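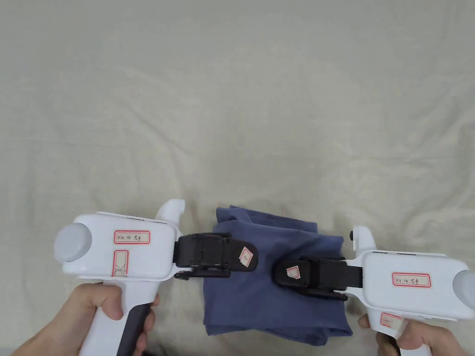

Stillard Paired Hand Grippers

Main page | Contents | Recent changes | Random article | Help

The Stillard paired hand grippers are a set of two handheld grippers sold and rented by Clureo, a small supplier of equipment for robot teaching. A person holds one gripper in each hand and does an everyday job with them, such as folding a shirt or putting away dishes, while the set keeps a record of how the two hands moved. The record is later used to teach a robot arm fitted with the same kind of jaws. The set is best known for its use with cloth, and most of what has been written about it, in reviews and in the user notes passed from one workshop to another, comes back sooner or later to laundry.

Background

Stillard began as a workshop name and only later became a product name. The first grippers were put together for a laundry project in the town of Gisallow, where a commercial laundry wanted help with the folding of small flat items -- napkins, hand towels, pillowcases and the like. The project's lead, Asmaa Farouk, had spent a good many years on sewing room equipment before she came to robots, and she has said in talks that she wanted a tool a folder could pick up at the start of a shift without first having to sit through a morning of lessons.

Early versions were heavier and were joined to a backpack by a cable, and folders in Gisallow complained (quite reasonably, as anyone who has folded linens for an afternoon will agree) that their wrists were sore by lunchtime. The cable went first, then a good part of the weight. Clureo took over sales and rentals after that, and the Stillard name was kept on the hardware by agreement with the workshop.

Design

Each gripper has a boxy white body with an upright handle and a dark gray trigger section along the back of the handle. A round, pale gray cap sits on the outer end of the body, and a white fin stands up near the front. The jaws are black, built up from ridged plastic plates with a hinged lower piece, and carry a small red-outlined tag near the tip. Squeezing the trigger closes the jaws, and letting go opens them again, so the feeling is something like using a pair of long kitchen tongs turned on their side, though people who cook a great deal are said to need a little while to stop thinking of them that way.

The two grippers in a set are built as mirror images of each other. They are matched at the workshop and are meant to stay together, and mixing the left from one set with the right from another is discouraged in the user guide, as the recordings may not line up. For this reason users tend to label their sets by hand, and a body marked "Kit 14" on the left will normally be found across from a "Kit 14" on the right. Clureo supplies blank labels in the box for the purpose, and will send more if asked.

The ridges on the jaws were the subject of a fair amount of back and forth during development. Smooth jaws slid off cotton, while jaws with sharper teeth held on wonderfully but pulled threads in anything knitted. The present shape was settled on as a middle path, and replacement plates can be fitted with a small screwdriver in a few minutes.

Use with cloth

Cloth is a hard subject for robots. A cup has the same shape wherever it is put down, but a towel hardly ever lands the same way twice, and a person folding it makes dozens of little corrections without giving them a thought. The paired grippers are intended to catch those corrections. Since the person is working through the same sort of jaws the robot will have, any trick that depends on a fingertip is out of reach for both of them, and the person finds another way.

The user guide suggests beginning with a single plain item on a plain surface. A cloth-covered table is a common choice, although some users prefer a bare one, and there is a friendly and long-running disagreement about it. Those in favor of a covering point out that beds and padded ironing tables are soft in real life, and that a robot taught only on a hard surface may be puzzled by a soft one. Those against it say that the jaws sometimes take hold of the covering along with the item, and that the recording is then good for very little. The guide itself takes no side, and simply asks that the choice be written down.

A typical folding exercise goes as follows:

1. Lay the item down and let it rest as it falls.
2. Bring both grippers in from the sides, keeping the jaws in front of you.
3. Take hold of the nearest edge or corner with one gripper, and steady the rest with the other.
4. Make the fold slowly, at a pace you could keep up for an hour.
5. Open both jaws fully before moving your hands away.
6. Shake the item out and begin again from a different starting position.

The last step is the one most often skipped, and Farouk has called it the one she would keep if she had to throw out all the others. A set of recordings that all begin from the same neat square teaches very little about the rumpled pile at the bottom of a basket.

Rental and support

The grippers may be bought outright, but most users rent. The standard rental is 8 weeks and comes with a hard case, a charger, spare jaw plates, and a video call with a member of the support staff on the first day. A shorter rental of 5 days is offered to schools and to people who would just like to try the thing out before making up their minds, which seems a kind arrangement. Cleaning and inspection are included when a set is returned.

Recordings are checked with a companion program called Jafri, which plays back the movement of both hands and points out gaps, sudden jumps, and stretches where one gripper was left lying still. Jafri runs on an ordinary laptop. It does not teach the robot by itself, and users are expected to bring their own software for that part of the work -- a point that has caused some disappointment among newcomers and is now stated on the order page.

Reception

Opinions of the grippers have been mostly warm. In a comparison published on 2023-11-10 by a newsletter for laundry managers, the set was praised for comfort and for the ease with which new users got going. The reviewer, working with two folders, recorded 174 folds over the trial and was pleased with the trigger, which was described as light enough for smaller hands.

The same review was less happy with the case, whose foam insert was found to be tight, and with the upright fins, which caught on a sleeve now and then. It also noted that very thin items, silk scarves in particular, took patience, and that over 20 attempts were needed before one of the folders was satisfied with a single scarf. Clureo replied that softer jaw plates were being tried in Gisallow and that a looser insert had been ordered in October.

Users outside the laundry trade have asked for a version with narrower jaws for sewing and mending work. The workshop has shown an early model to visitors but has not set a date for its release.

See also

Folding machine
Robot gripper
Teaching by demonstration

Categories: Handheld tools | Robot teaching equipment | Laundry technology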